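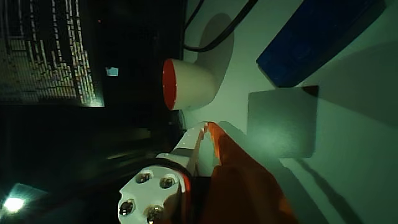
Edelano Contact Policy Kit

Edelano is a training and evaluation package for tabletop arms with two-finger grippers. It implements the contact-weighted imitation method developed at Fumdale and is supplied with the Tazi recorder and the Gudutbridge task set. The arm and the workstation are not included.

What the method does

Standard imitation training gives every time step the same weight. In a pick-and-place recording most steps are free travel, and the few steps near contact have little effect on the loss. Edelano finds the contact window from finger current and finger position, then raises the weight of those steps during training. No force sensor is needed. The network is unchanged, so a policy trained the ordinary way can be compared directly with a weighted one.

Result on the Gudutbridge set

The test task is to pick up a toy brick and set it on a flat card. Each policy was trained on the same 29 demonstrations and given 20 trials with new start positions. The unweighted policy completed 11 trials. The weighted policy completed 16. Of its four failures, 2 were missed grasps and 2 were releases off the card. Changing the camera position after training removed most of the gain - recalibration did not restore it, and new demonstrations were required. 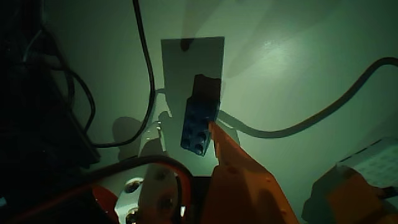

Can I use demonstrations I have already recorded?

Recordings can be imported if they contain finger position and motor current at the same rate as the camera images. Files with position only will load, but the contact window has to be marked by hand in Tazi.

Supplied with the kit

Tazi recorder software, single workstation license
Edelano training code and default settings
Gudutbridge demonstrations, trial logs and both trained policies
Setup guide (PDF)

Requirements

Two-finger gripper with current readout
One fixed camera
Linux workstation with a supported graphics card

Known limits

The window detector assumes one grasp per recording. Recordings with regrasping should be split before import. Soft objects give a slow rise in current and the window often starts late; the threshold can be lowered in the settings file, at the cost of false starts when the fingers accelerate. Version 2 of the recorder writes a new log format that older training code cannot read.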